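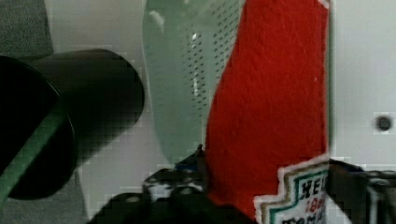 Why does Torvik keep skipping the recap before each episode, even with auto-skip turned off?
The setting is saved per profile and per device, so switching it off on your phone does nothing for the TV app. You have to change it on the TV too, then sign out and back in.

Okay, so that was the reply I got on ticket 456, and I'm adding my notes in case anyone else is halfway through Wostel and losing their mind like I was.

I started the show in September and got to episode 15 before I noticed. The "previously on" bit would flash up for a second and then -- bam, straight into the opening scene. Normally I wouldn't care, but Wostel has so many double-crosses that I need the reminder (who poisoned the duke again?!).

What I tried first: restarting the TV, reinstalling the app, clearing the watch history. Reinstalling got me the recap on one episode and then it went right back to skipping. Clearing the history was a dumb move and I lost my place in Trania as well.

Then Apolline Leclerc from support had me open Profile, Playback, Skip Intros and Recaps on the TV itself. It was on! I switched it off, signed out, signed back in, and episodes 16 to 19 all played their recaps in full.

One thing still open: season 3 of Todine skips the recap no matter what I do. Apolline says those episodes have the marker in the wrong spot and she's passed it along to the people who fix that. I asked her to leave the ticket open until it's sorted, and I'll post again when I hear back.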